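홈 | 살림 | 사람들 | 지난 글 | 검색

빨래는 바닥부터. 로레다나 폰타나 씨의 첫마디다. 공동 숙소 살림을 맡은 지 10년째. 인터뷰 내내 손이 쉬질 않았다.

"타일 바닥은 얼룩이 금방 보여요. 양말이 먼저 알죠." 그래서 세탁 날엔 꼭 쓸고 시작한단다. 매트도 털고. 순서는 그때그때 다르다고.
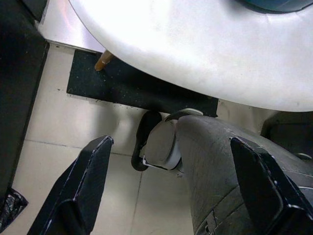 "닦는 건 나중이에요. 먼지만 먼저." 걸레는 옷이랑 절대 같이 안 돌린다. 예전에 한번 섞었다가 수건 네 장을 버렸다고 했다. 아직도 아까운 눈치.

빨래 바구니를 따로 사 본 적은 없다. 양동이면 충분하다는 쪽. 손잡이 있고, 물 새도 걱정없고. 진한 색은 진한 색끼리 담아서 옮긴다. 남색, 검정, 짙은 회색까지는 한 무리로 친다.
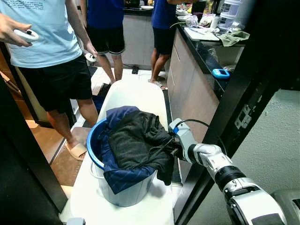 진한 색 옷은 왜 뒤집어서 빠나?
"겉면이 덜 쓸려요. 보풀도 덜하고. 찬물이면 더 좋구요."

세제 얘기에서 목소리가 커졌다. 다들 너무 많이 넣는단다. 같이 사는 오타르 비클룬드 씨는 계량컵을 아예 안 썼다고. "세 번 헹궈도 미끌거렸어요. 그래서 컵을 세제통에 끈으로 묶어놨죠." 그 뒤로는 한 통이 거의 3개월 간다.
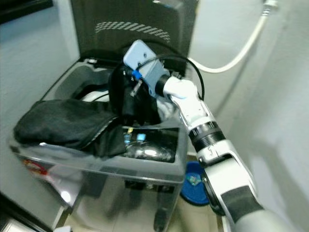
옷을 넣을 때도 규칙이 있다. 한꺼번에 밀어넣지 말 것. 주머니 확인하고 한 벌씩. 큰 옷은 마지막이라는데, 검은 옷을 세탁기 앞쪽 테두리에 척 걸쳐두는 식이면 조작부 한쪽이 가려지니 버튼 누르기 전에 치우라고. "안 보고 누르다 코스 잘못 고르거든요." 다 돌면 뚜껑은 열어둔다. 냄새 때문에. 11월엔 마르는게 더뎌서 탈수를 한 번 더 한다. 다림질은? "셔츠만요. 나머진 개면 펴져요."

이 사이트는 쿠키를 사용합니다. 계속 이용하시면 동의한 것으로 간주됩니다. [확인]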